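Can a Robot Open My Ketchup Yet?

My friend Mei-kuen Choi has a rule for judging home robots, and I've stolen it. Forget the backflips, she says. Show me one that can get the lid off something in my kitchen, and then we'll talk about what I'd pay.

I love this rule! Think about what your hands do with a bottle. One squeezes just hard enough to keep it from spinning, the other finds the cap, pinches, turns, lets go, turns again. You do it while yelling at the dog. My nephew figured it out when he was little, and he still can't tie his shoes at 6.

So I've been paying attention to the two-armed setups, the kind that get bolted to a table and given one boring job at a time. Boring is where the good stuff is.

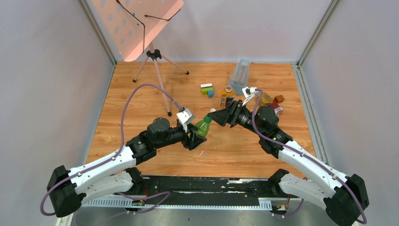 Left gripper on the green bottle, right gripper open and pointed at the white cap.

Look at how much of the job is just getting into position. The bottle has to be held at an angle the other arm can reach, and those fingers have to close on a small cap without shoving the whole thing away. And there's other stuff on the table too, blocks and another bottle, which I like, because my counter has never once been clear.

Do I think machines can do chores? Some of them, some of the time, if you're patient (I'm not). I'd give the whole field a 6 out of 10 on grabbing things and a lot less on knowing what to do when the cap sticks. A person runs it under hot water or bangs it on the counter. We have a hundred little tricks like that, and I don't know how you'd even write them all down.

Mei-kuen figures she'll have one doing her dishes in 9 years. I said 18, and we've got a dinner riding on it. I'd be thrilled to lose, especially if something else washes up afterward.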